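# Hand-held grippers for folding clothes: narrow tips or wide pads?

**starkcombe_tinker** · posted September 2, 2019

Hi all, long-time reader and occasional asker of silly things. I'm trying to pick between two sets of hand-held grippers for a cloth-folding job and I've gone round in circles for long enough that I'd like someone else's opinion.

The job is shirts and towels on a made-up bed. A person folds them holding a gripper in each hand, and later on an arm is meant to do the same moves with the same jaws. So whatever I choose now I'm stuck with for a good while.

The two I've got on loan are the Hasmont pair, where the jaws close down to a narrow tip, and the Flideck pair, which have flat rubbery pads as wide as my thumb. The Hasmonts are lovely on a collar or a hem. The trouble starts when I want the top layer of a folded towel and get the towel, the sheet and a bit of mattress. The Flidecks almost never grab the sheet, but they slide right off a thin T-shirt unless I come in dead flat, and my wrists don't like coming in dead flat!

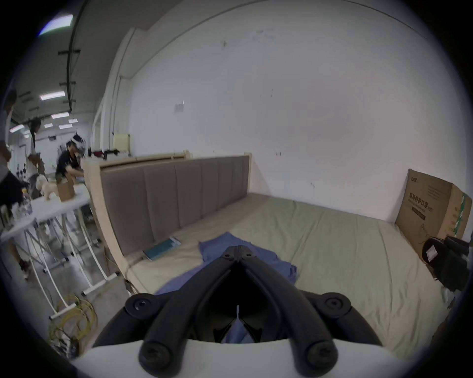 What's the most I can spend on a pair?

My ceiling is $400, and I'd rather keep some of that back for spare tips.

A few other things that might matter:

- The sheet is a fitted one and it wrinkles as soon as you lean on the bed.
- I've tried the Hasmonts with a softer spring. Better on the sheet, worse at holding a wet towel.
- Trigger pull on the Flidecks is heavy. After 7 shirts I want a cup of tea and a lie down.

Has anyone used either of these on fabric for more than an afternoon? And is it mad to run one of each, narrow on the right and wide on the left?

---

**gumleaf_servo**

Not mad at all, I ran mixed jaws from April onwards and only stopped when I had to give one set back. My vote would still be narrow tips on both sides, with a tweak.

Your sheet problem is mostly approach angle. If you come straight down on a towel you'll pinch whatever is underneath, every time, no matter whose gripper it is. Come in low from the side, touch the edge, close halfway, lift a smidge, then close the rest. The halfway bit lets the sheet drop out before you've clamped it. It feels fussy for the first while and then your hands just do it.

The tweak is a thin sleeve of silicone over the tips. I cut mine from a baking mat (the cheap kind, the good ones are too slippery) and glued it on with contact cement. It gives you a bit of the Flideck grip without the width. Replace them when they go shiny. 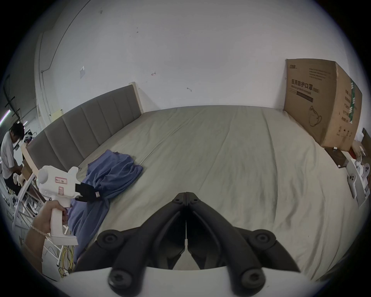

Should the camera sit on the gripper or somewhere above the bed?

Both, if you can manage it, and if you can only have one then start with the gripper. The wide view tells you where the shirt is but it can't see the layer you're about to pinch, and the layer is where it all goes wrong.

One more thing — check how your tips line up when they're fully closed. I had a set where one finger sat a hair proud of the other and I blamed my technique for ages. Loosen the screws, close the jaws on a piece of card, tighten again. Cured half my dropped sleeves.

Good luck with it, and do post how the sleeves go!

---

**ruotsalainen_owner**

Get the Ruotsalainen ones. Had mine ages, no complaints. They do cloth fine.

(They are over your budget though, I just noticed. Maybe second-hand.)

---

**plainseams**

I'll disagree a little with the narrow-on-both-sides advice. It's right for towels. For T-shirts I like a wide pad on the hand that holds and a narrow tip on the hand that moves, because the holding hand only has to press down and stop the shirt from creeping. You don't need to pinch anything with it. So your one-of-each idea is pretty much what I'd do, just swap them over if you're left-handed.

Start with the shirt turned sideways to you and smooth it before you pick anything up. I know that sounds obvious, but a little ridge near the neckline turns into a great lump by the second fold, and then you're trying to grab three layers with a jaw made for one.

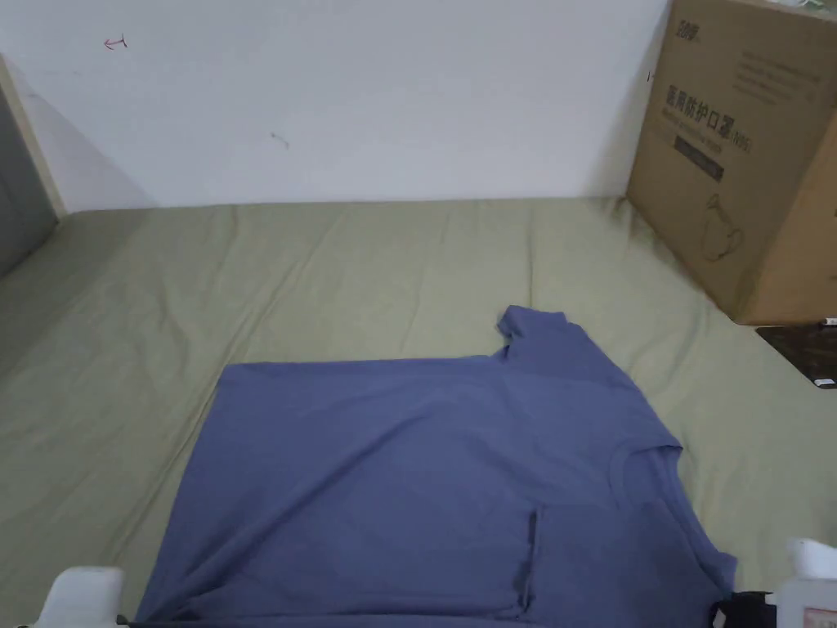

*Blue T-shirt laid sideways on the green sheet, with a white gripper part at each bottom corner.*

On the heavy trigger: the Flideck spring can be changed. Mine came out with a small hex key and I put in a lighter one from the hardware shop. I've done 4000 closes on it by the counter in my controller, and the pads wore out well before the spring did. Keep the old spring in a labelled bag, as the loan people will want it back.

I wouldn't bother testing with wet towels unless the arm will really be folding wet towels.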